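The Little Orange Man

The house we test in doesn't exist, and I have spent more time in it this year than in my own apartment. I know its kitchen better than mine. I know the brick wall and the marble and the stupid painting of something on fire, and I could find my way to the alarm clock with my eyes shut, which would be a fine skill if there were anything in that house worth waking up for!

My job that spring was to pick a gripper. We had two in the running, the Drikel and the Torkex, and Bakari Nyaga wanted a name by the end of May so he could order the real ones and stop getting calls from salespeople. "Just drive it around in the simulator," he said. "Pick things up. Tell me which one you hate less." Then he went to lunch for what felt like a week.

So I drove. The view from the head was tipped over, and after an hour of that I was leaning in my chair like a sailor.

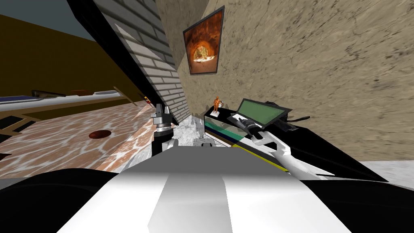

One arm up, one arm at the laptop. My neck still remembers this angle.

The Torkex was the strong one. It came on like somebody's uncle shaking hands. The Drikel was gentler and slower to close, and it had a habit of stopping to think (I swear it did) right before contact. I had 32 runs planned for each of them, same house, same objects, and a spreadsheet with a column called Feelings that I was supposed to delete before anybody saw it.

By the second evening I was talking to the figurine. He was a little orange guy who lived out there with the clock and the laptop, and I had started calling him Waweru, after my old landlord, who also stood in one spot all day and watched people come and go. "Morning, Waweru," I'd say when a run loaded. "Big day for you, Waweru." 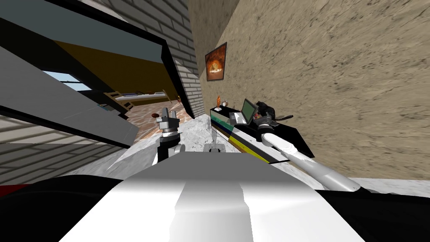
Sverre Torvik
Controls tester, nights and weekends

On run 17 with the Torkex I knocked him over. I wasn't even going for him! I was after the laptop, my thumb slipped on the controller, and down he went, no sound, because we'd never bothered to put sound in. I sat there with my hand over my mouth. Then I hit reset and he was standing again, fresh as paint, and that was somehow worse.

I called my sister in Berommont and told her about it. She was making soup.

"You knocked over a toy," she said.

"A picture of a toy. Not even that. Numbers."

"And you're upset."

"I'm not upset, I'm telling you about my day."

She asked if I was eating. I said yes and looked at the crackers.

After that I got careful, and careful is bad for a test. Bakari looked over my logs and wanted to know why every approach had suddenly gotten so slow. I said I was being thorough. He pointed out that I was 3 days behind and that my closing speeds looked like a man defusing a bomb. He scrolled down, and I saw him get to the Feelings column, and I saw him read it, all of it, with his lips moving a little.

"Who's Waweru?" he said.

I told him it was a variable.

He let that sit there. Then he pulled up a chair and asked me to show him a run, any run, from the wrist camera. It's a different house from down there. Everything is huge and sideways, and you come at the world fingers first. 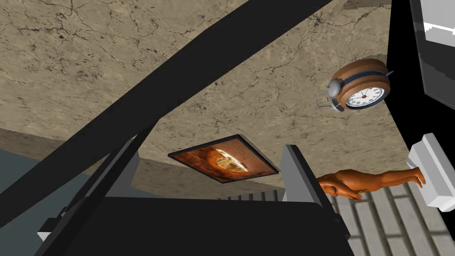

"Go get him," Bakari said.

"Who?"

"Your variable."

I hadn't tried it once, not in all those runs. The figurine wasn't on the object list, he was only decoration, somebody had stuck him in there to make the place look lived in. I put my thumbs on the sticks. I had the Drikel loaded, thank goodness. I brought it in so slowly that Bakari took his glasses off and cleaned them and put them back on, and I was still coming in.

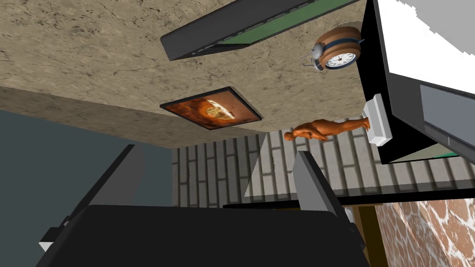
Fingers open, nothing in them yet.

I would love to tell you how it went, but the thing I remember is the pause. That dumb little stop before contact, the one I'd marked down as a fault roughly 104 times. It stopped and thought. I held my breath, and next to me my boss was holding his.

"Huh," Bakari said. "I like that it does that."

He ordered the Drikel that afternoon. I moved the pause from Faults to Feelings, and then I saved the file with the column still in it.

Comments

marla_k
"He pointed out that my closing speeds looked like a man defusing a bomb" made me laugh on the bus. I do warehouse picking and we named our palletizer after a priest.

Tobin
But did he get the figurine or not??

oldsolder
The bit about the thumb slipping is too real. I want the Feelings column as a download please.

Tobin
Read it again and I'm still asking.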